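Nanden Craft Workshops: Frequently Asked Questions

Enrolment

How do I enrol in a class?
Enrolments are taken through the online form or in person at the front desk. A place is confirmed once payment has been received and a receipt has been issued. Telephone bookings are not accepted.

What does a term cost?
The fee for an eight-session term in bookbinding, basketry or block printing is $382. Single-session classes are $95. Fees include tuition and the use of shared tools. Materials are charged separately and are listed on the page for each class.

Is there an age limit?
Participants in evening classes must be at least 18. The Plokel program, held during school holidays, is open to children aged nine and over. A parent or guardian must sign the enrolment form.

May I transfer my place to another person?
Yes, provided the office is told in writing before the second session. The new participant must meet any entry requirement for the class.

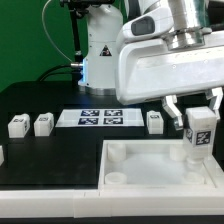 Classes and tutors

Do I need previous experience?
Introductory classes assume none. Bookbinding II and Natural Dyes II require completion of the first-level class or the written approval of the tutor. Essam Badawi coordinates the bookbinding stream and reviews all requests for direct entry to the second level.

How large are the classes?
Enrolment is capped at ten participants, or eight for block printing. A class may be cancelled if fewer than four people have enrolled one week before it starts. In that case, a full refund is paid.

What should I bring?
Please wear closed shoes and clothing that may be marked by ink or glue. An apron will be supplied. Participants in bookbinding may bring their own bone folder and awl if they prefer them to the shared set.

What if I miss a session?
Missed sessions cannot be refunded or made up in another class. Tutors will provide the printed notes on request.
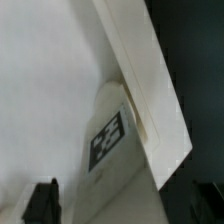 Cover boards for the bookbinding classes may be bought at the front desk or brought from home. Boards brought from home should be flat, dry and free of old adhesive. The tutor will check them at the first session. For a first case binding, a plain board with an even face is required; a panel such as the cream-white one in the photograph, with a groove running along its length, is not suitable under book cloth. Participants who wish to try a recessed cover may do so in Bookbinding II, where the inset is cut by hand.

Facilities and access

When is the studio open?
The studio opens at 9 am. Evening classes begin at 6.30 pm and finish at 9 pm. Open studio hours are reserved for current participants.

Is the building accessible?
There is step-free entry from the Jaidee Lane car park, and an accessible washroom on the ground floor. Please note any access needs on the enrolment form.

Can I store unfinished work?
Each participant is given one labelled shelf space for the length of the term. Work left after the end of February will be removed from summer term shelves.

Are subsidized places available?
The Brikano Bursary covers the full fee for two participants each term. Applications are limited to 300 words and must be submitted with the enrolment form. Materials are not covered by the bursary.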